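6 Comparing finger sets on the hand-held gripper

6.1 Scope

This section covers side-by-side trials of finger sets on the Castside hand-held two-finger gripper. It applies to the soft-pad set and to the plain rigid set. It does not cover arm-mounted use; see section 8. Both sets must be tried with the same camera, the same lens and the same controller settings, otherwise the results cannot be entered in the Flarkidby comparison sheet.

6.2 Before you start

1. Charge the controller battery fully. A trial block of 20 grasps per finger set must be completed on one charge.

2. Check that the firmware on the controller and the version shown in the Drillimix logger match. If they differ, update the logger first, then the controller.

3. Clean the camera lens with a dry cloth. Do not use solvent.

4. Close and open the fingers six times with nothing between them. The travel should feel even from end to end. If the trigger sticks, go to section 9.2.

NOTE: Leave the logger running during step 4. The closing strokes are used to set the zero point, and a file without them is rejected on import.

6.3 Fitting a finger set

1. Switch off the controller and wait for the status light to go out.

2. Undo the screws in both mounting blocks. Keep left and right screws apart — the threads bed in differently over time.

3. Slide the old fingers off and push the new ones on until they meet the stop.

4. Refit the screws by hand, then tighten them in turn, a little on each side.

5. Close the fingers slowly and look along the gripping edges. They should meet along their whole length. A gap at the tips means that one block is not fully home.

CAUTION: Do not hold the gripper by the ribbed pads when tightening. The pads can tear at the base of the ribs, and a torn pad must be replaced as a pair with its partner.

6.4 Choosing a test place

Run one block indoors on the bench and one block outdoors. The outdoor block shows how the camera copes with a bright background behind a near object, and a bench test will not reveal this. A garden or terrace table is suitable if it stands firm when pushed.

Slatted tops are allowed. Place a flat mat under the object so that the tips do not drop into the gaps between slats. A patterned mat is harder for the tracking software than a plain one; write down which kind was used and keep to it for both finger sets.
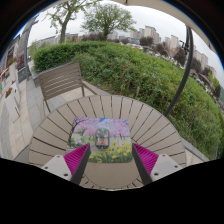 The start position is the same for every grasp. Hold the gripper above the table with the fingers open and the object between them in the camera view. Keep still until the logger beeps, then lower the gripper and close. If the object leaves the view on the way down, let the stroke finish and mark it as a miss. Do not stop halfway.

Low, flat objects should be approached with the tips as close to the mat as possible without pressing on it. Pressing bends the tips outwards and gives a false reading for grip width.

NOTE: In overcast weather leave the exposure on automatic. In direct sun lock it before the first grasp and do not change it until the block is finished. A parasol may be used, but its shadow must not cross the object during the block.

6.5 Running the block

1. Start a new file in the logger and enter the finger set code.

2. Set the closing force limit to 200 on the controller dial scale.

3. Carry out the grasps one after another. Lift the object clear of the mat, hold it until the second beep, and put it back.

4. After the last grasp, save the file before switching off.

5. Fit the other finger set as in 6.3 and repeat from step 1.

A set passes if 19 grasps or more are held until the second beep. Slips after the second beep are not counted, but should be entered under Remarks.

6.6 Reading the results

Compare grip width first, then closing force. The soft pads give way under load, so their force curve rises later than that of the rigid set. A flat start to the curve is normal. A step in the middle of it is not, and usually points to a loose block screw.

If the indoor and outdoor blocks disagree for one finger set only, repeat the outdoor block. If they disagree for both sets, check the exposure setting and the lens before changing anything on the gripper.

Files from the older Jääskeläinen controller can be imported, but their force values use a different scale and must be converted first (see table 6-2).

Section revised 5 December 2023.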